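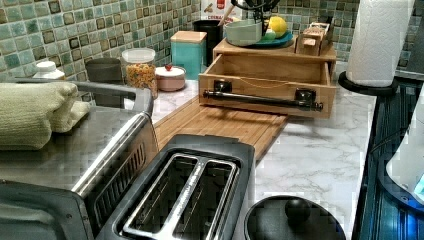

How often should a shared kitchen get a fire and burn check?

Once a month is what I'd do, plus a quick one any time somebody new moves in or a new appliance shows up.

# Kitchen walk-through, Florkdale unit 18

2 January 2018. Checked by me, Everaldo Furtado. Copy to Jamshid Ghorbani.

**Counter appliances**

- [ ] Nothing stored on top of the toaster oven. **Fail.** Folded green towel up there, thick one, hanging a bit over the front. I know, it's a handy spot and I've done it at my own place! Please find it a hook or a drawer.
- [x] Toaster slots clear. Nothing stuck in either one that I could see. Still want the crumbs emptied before the next visit.
- [ ] Breathing room between the appliances and anything that burns. **Needs work.** The bamboo board lies right behind the toaster. Slide it down the counter or stand it up someplace else (I don't mind where) when you're making toast.
- [x] Cords and plugs. Felt along both, no nicks, no warm spots.

**Counter storage**

- [ ] Drawers shut when not in use. **Fail, small one.** The organizer drawer was pulled out, and that black bar handle is just the thing to snag a sleeve on. Nothing in it, so maybe that's your towel spot?
- [ ] No loose string or cord. There's a thin orange one across the inside of the same drawer. Take it out if it isn't doing anything.
- [x] Top shelf steady. Plate, bowl and the lemon all sat fine when I gave the shelf a nudge. Same for the little slatted wood piece next to them.

**Walls and alarms**

- [x] Backsplash tile, no loose ones. Pretty colors, by the way, all those greens and blues.
- [x] Smoke alarm. Loud! Sorry to the neighbors.
- [ ] Extinguisher tag. Expired. Jamshid, can you order 4 from Clalarano so we cover the whole floor?

Towel and drawer today, please, extinguisher whenever the order comes in. I'll be back in February for the recheck and I'll bring the new tags with me.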